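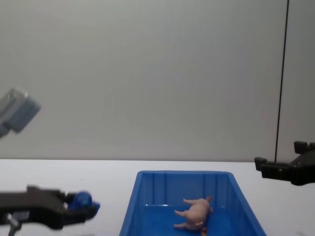
Organiser un poste de tri à deux bras : conseils pratiques pour l'atelier

Le présent recueil s'adresse aux responsables d'atelier, aux chefs d'équipe et aux opérateurs des sites du groupe Ustow où le tri et la mise en bac de petites pièces sont désormais partagés entre le personnel et un poste automatisé à deux bras. Il complète la notice de sécurité du poste et ne la remplace en aucun cas. Les conseils réunis ci-après proviennent des remarques formulées par les équipes de l'atelier de Brolemar depuis le mois de mars.

Préparer le plan de travail

Le plan doit être dégagé avant toute mise en route. Les stylos, gants, rouleaux d'adhésif et gobelets sont à ranger dans la desserte placée derrière l'opérateur, et jamais à l'arrière du plan, où l'on finit toujours par les oublier.

Un plateau blanc et mat facilite le contrôle visuel, pour les bras comme pour la personne qui les surveille. Il se nettoie au chiffon microfibre légèrement humide, avec une goutte de savon neutre. Les produits à récurer sont proscrits : ils laissent des rayures fines dans lesquelles la poussière se fixe. Pour les traces d'adhésif, l'alcool ménager suffit, appliqué sur le chiffon et non directement sur le plateau.

Prévoir une distance de 30 cm entre le bord du bac et tout objet étranger au lot. Cette distance peut être matérialisée par un ruban de couleur pendant les premières semaines, puis retirée lorsque l'habitude est prise.

Choisir et placer le bac

Les bacs en plastique de couleur franche sont à privilégier, car les pièces claires s'y distinguent mieux. Les parois nervurées résistent bien aux chocs répétés, mais elles retiennent les miettes et les copeaux. Un pinceau plat à poils souples, passé de haut en bas entre les nervures, permet de les nettoyer sans démonter quoi que ce soit.

Le plastique brillant renvoie la lumière des plafonniers. Lorsqu'un reflet gêne la lecture du fond, il convient de faire pivoter le bac de quelques degrés ou de baisser l'éclairage d'appoint. Certains ateliers ont posé un film dépoli au fond des bacs. Cette solution donne satisfaction à condition de remplacer le film dès qu'il se décolle dans un angle.

Le bac se place au centre, dans le sens de la longueur, de manière que chacun des deux bras puisse l'atteindre par son côté. Un bac posé de travers n'empêche pas le travail, mais il oblige les bras à des trajets plus longs et l'opérateur à des vérifications supplémentaires.

Constituer les lots d'essai

Avant de confier au poste des pièces de production, il est recommandé de procéder à des essais avec des objets sans valeur, de formes et de teintes variées. Les figurines d'animaux en jouet conviennent très bien : leurs pattes créent des prises difficiles. Des cubes peuvent y être ajoutés pour les prises simples.

Quelques règles sont à observer lors de la constitution de ces lots :

Mélanger des objets faciles et des objets irréguliers dans un même bac.
Laisser certains objets couchés sur le flanc, comme le seraient des pièces déversées depuis un carton.
Éviter de toujours placer le même objet au même endroit.
Inclure au moins un objet proche de la couleur du bac, cas fréquent en production et souvent négligé aux essais.
Conserver les lots d'essai dans une boîte fermée portant la mention « essais », afin qu'aucun jouet ne parte avec une commande.

Sur ce dernier point, l'atelier de Brolemar a signalé deux retours de clients au cours du premier mois. La boîte fermée a réglé la difficulté. 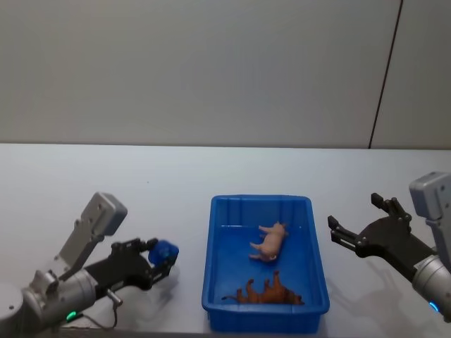
Les objets placés contre une paroi méritent une attention particulière. La pince dispose alors de peu d'espace pour passer ses doigts, et l'essai renseigne utilement sur ce que le poste sait faire seul et sur ce qui reste du ressort de l'opérateur. On notera le résultat sur la fiche Plakum du jour, même lorsqu'il est négatif. Une fiche qui ne comporte que des réussites n'apprend rien à l'équipe suivante.

Entretenir les pinces et les câbles

L'entretien courant se fait poste arrêté et consigné, selon la procédure affichée. Il comprend les opérations suivantes :

Essuyer les doigts des pinces avec un chiffon sec non pelucheux.
Contrôler visuellement les vis et les axes des articulations. Une vis qui a pris du jeu est signalée à la maintenance ; elle n'est pas resserrée par l'opérateur.
Vérifier que les câbles conservent assez de mou pour suivre le mouvement sans toucher le plateau.
Relever l'état des voyants avant et après la pause, et inscrire toute couleur inhabituelle sur la fiche.

Les attaches réutilisables à boucle sont préférables aux colliers en nylon, que l'on serre presque toujours trop. Une chute de feutrine collée sous le bord du plateau protège efficacement la gaine d'un câble qui frotte.

Ce qui change pour le personnel

La mise en service du poste modifie la nature du travail davantage que sa quantité. L'opérateur qui triait à la main passe désormais une part importante de son temps à préparer les bacs, à surveiller les prises et à reprendre les cas que la machine laisse de côté. Cette activité est moins répétitive pour les poignets et les épaules, mais elle sollicite l'attention d'une autre façon. Plusieurs agents ont fait état d'une fatigue visuelle en fin de poste, absente auparavant.

Il est donc demandé aux chefs d'équipe d'organiser une rotation toutes les 2 heures environ entre la surveillance et une tâche comportant de la marche ou de la manutention légère. La rotation s'applique également lorsque le poste fonctionne sans incident. Une surveillance sans événement est précisément celle où l'attention baisse.

Un tabouret assis-debout et un tapis antifatigue sont mis à disposition. Le tabouret se règle de sorte que le regard porte sur le fond du bac sans flexion marquée de la nuque. À défaut de réglage satisfaisant, on rehaussera le bac au moyen d'une cale stable, après accord de la maintenance.

Les opérateurs expérimentés conservent un rôle déterminant dans le choix des lots. Ils savent quelles pièces s'emboîtent, lesquelles roulent et lesquelles se rayent au moindre contact. Ce savoir n'est consigné dans aucun manuel du fournisseur Kälin. Les équipes sont invitées à le transcrire, même sommairement, dans le cahier du poste. Une phrase et un croquis suffisent.

Toute personne appelée à travailler auprès du poste suit au préalable une formation de 6 heures, répartie sur plusieurs séances. Les intérimaires sont concernés au même titre que le personnel permanent. Le temps de formation est du temps de travail et doit figurer comme tel au planning.

Passer la main à l'équipe suivante

La relève est le moment où se perdent le plus d'informations. L'opérateur sortant indique oralement le lot en cours, les objets repris à la main et les anomalies constatées, puis signe la fiche. L'opérateur entrant vérifie le contenu du bac avant de relancer le cycle, y compris lorsque son collègue vient de le faire.

Pour les équipes du dimanche, dont l'effectif est réduit, la relève s'effectue par écrit et la fiche est laissée dans la pochette transparente fixée à la desserte. Le poste n'est pas relancé si la pochette est vide.

Petites fournitures à garder à portée de main

Chiffons microfibres, à laver séparément et sans assouplissant.
Pinceau plat à poils souples.
Savon neutre en flacon compte-gouttes.
Ruban de marquage repositionnable.
Attaches réutilisables pour câbles.
Cahier du poste et crayon à papier, l'encre s'effaçant au contact de l'alcool ménager.

Les demandes de réassort sont à déposer au magasin avant la fin de la matinée pour une remise le lendemain.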